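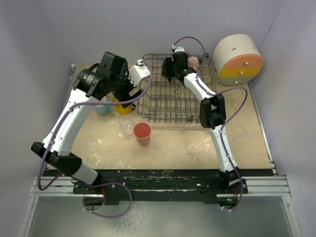 Trelmont Adult Reading Project
Progress report to the Mkhize Fund
Report date: 31 July 2019
Prepared by Busisiwe Sithole, project manager

Summary

The project teaches reading and writing to adults in Trelmont and the villages on the Andel side of the river. In this reporting period 121 adults came to at least one session. The target in the grant agreement was to have 50 of them attending regularly by the end of July, and we have met it. We count someone as regular if they have come to more than half the sessions open to them since they joined.

Most of the work has gone to plan. The two exceptions are the workplace sessions, which began late, and the spelling course, which we stopped and are rewriting. Both are covered below. We are not asking for any change to the total grant, but we would like to move some money between budget lines and the request is at the end of this report.

Evening groups

There are now seven evening groups. When we last reported, the Andel group was meeting in the back room of the library, and we said we were worried about the bus times. The last bus leaves before the session ends and people were going early to catch it. We moved the start forward by half an hour in spring and attendance has picked up. It does mean that people who work day shifts at the packing sheds sometimes come straight from work without having eaten, so we have added a short break in the middle with something to eat.

Nokuthula Pretorius continues as lead tutor. She has split the beginners' group in Trelmont, which had grown too mixed. Some learners could already read a short letter and wanted help with forms, while others were still learning letter sounds and were embarrassed to read aloud in front of the rest. The second group meets on a different evening. Two people left at the time of the split because the new evening did not suit them. We have offered both of them one-to-one sessions and one has taken this up.

The groups with the steadiest attendance are those where people bring their own material. In the forms group this has meant school letters, tenancy agreements, appointment letters, a driving theory book and the instructions for a boiler. Tutors had expected to need more printed worksheets than they have used, and we have underspent on printing as a result.

Reading partners

Each new learner is offered a reading partner, who meets them for an hour a week outside the group. Vusumuzi Mabaso recruits and trains the partners. Training takes two evenings and he has rewritten the second one. It used to be mostly about confidentiality and record keeping. These are still covered, but more of the evening now goes on how to listen to someone read without jumping in too soon, as this was what partners told us they found hardest.

We still have more learners asking for a partner than partners to give them. The gap is worst for people who can only meet in the mornings. Vusumuzi has spoken to the retired teachers' group and to the sixth form, and has put up notices in both surgeries. The surgeries brought in the most replies. We have not yet had anyone from the sixth form, and he will try again when term starts.

One partnership was ended at the learner's request. The reason was a clash over timekeeping and there was no complaint about conduct. The learner now has a different partner.

Daytime drop-in

The drop-in opens in the middle of the day and is for people who do not want to join a group. Anyone can come in with a letter or a form and sit down with a tutor. Soo-ah Wi runs it. She keeps a short log of what people ask for, with no names, and this has been more useful to us than the feedback forms.

The most common request by a long way is help with online forms where the person can read most of the words but does not follow what is being asked. After that come letters from schools, and then letters about debt. We do not give debt advice. Soo-ah has agreed a way of passing people on to the advice centre, with a phone call made while the person is still in the room, so that they do not have to explain it all again from the start.

She has also noticed that people rarely come in with a letter on the first visit. They come in, ask what the place is, stay for a hot drink and go away again. The letter tends to come out on the next visit, or the one after that.

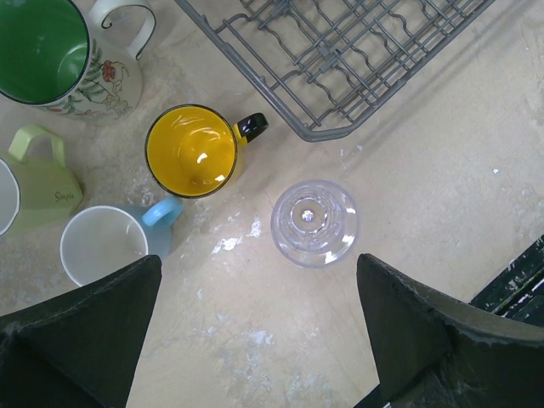
For this reason we would ask the Fund to treat the number of forms completed with some caution as a measure of the drop-in. It leaves out all of those early visits, and Soo-ah's view is that they are where most of her work is done. We will go on recording the number, as the grant agreement requires, and from October we will also record how many people come back after a first visit.

The drop-in had to close for a week in early summer while the heating pipes were replaced. We put a notice on the door and rang the people whose numbers we had. A few still turned up and found it shut. In future we will have someone at the door on the first day of any closure.

Workplace sessions

We had planned to start sessions at Zilleck, the laundry firm on the Andel road, at the beginning of the year. They started in May. The delay was over time off: the firm was willing to provide a room, but it took several meetings to settle whether staff would be paid for the hour. It was agreed that they would be paid for half of it.

Sizwe Radebe teaches these sessions. He reports that attendance is good among the day staff and poor among the night staff, who would have to stay on after a shift. He has asked the firm whether a session could be held at the start of the night shift. The supervisor is in favour, and we are waiting for a decision from the site manager.

Some staff were worried at first that joining would be noted on their work record. Sizwe asked the firm to put in writing that it would not be, and read the letter out at the first session. We would do this at the outset with any other employer.

Spelling course

We ran the first half of the new spelling course in Trelmont and then stopped it. Learners found it too much like school, and several said so. The word lists were arranged by pattern, which made sense to the tutors but meant that people spent whole sessions on words they had no use for. Nokuthula is rewriting it around words that learners ask for themselves, with patterns brought in as they come up. The new version will be tried with one group in October before we offer it more widely.

The cost of the first version has been met from the development line. There is enough left in that line for the rewrite.

What learners told us

We asked learners for their views in conversation, with a tutor from another group writing down the answers. Most said they would like longer sessions. Several asked for help with typing. A number of parents said that they had begun reading to their children at bedtime, and one grandmother said she had stopped pretending to have left her glasses at home.

The criticisms were mainly about practical things. The lighting in the Andel room is poor at the far end. The chairs in Trelmont are too low for the tables. People also disliked the registration form, which they said was hard to read. We have cut it to one side of paper and Soo-ah now fills it in with people as they talk.

Staffing

There have been no changes in paid staff. All tutors have had a supervision meeting in this period. Sizwe has begun a part-time course in teaching adults who may be dyslexic, and he will share the main points with the other tutors when it finishes.

Budget

Spending is in line with the plan overall. Printing is underspent for the reason given above. Travel is overspent, mainly because of tutors' journeys to Zilleck and to Andel in the evenings, when they cannot get home by bus. Room hire is as forecast.

We ask the Fund's permission to move the unspent printing money to travel for the rest of the grant year. This would cover the expected overspend in full. A full breakdown is in the attached spreadsheet.

Work planned for the next period

Start a night shift session at Zilleck, if the firm agrees.
Try out the rewritten spelling course with one group.
Recruit more reading partners who are free in the mornings.
Ask the library about better lighting in the Andel room.
Begin recording return visits to the drop-in.
Look at the cost of adding typing practice to one evening group, and report back to the Fund before committing to it.

Questions about this report should be sent to Busisiwe Sithole at the project office in Trelmont.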